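September, Devthorpe bench, notebook p. 814

Went through the handling rules with Corinne Schumacher before starting on the bean scooping. Changes agreed:

Fingers stay on the body of the gripper, clear of the jaws. Clamp the scoop at the base of the handle and check the grip before going near the beans. Stop after 4 failed scoops and reset.

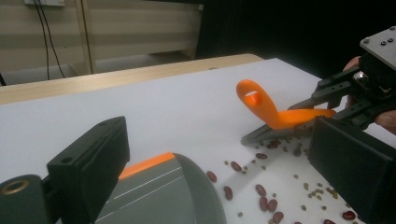

Spilled beans count as part of the run and stay where they land until it ends. Kidney and mung go back in separate tubs afterwards. Any run where a bean gets picked up by hand is marked void, as at Whitfield.

Still to settle: who signs off void runs. Ask Corinne.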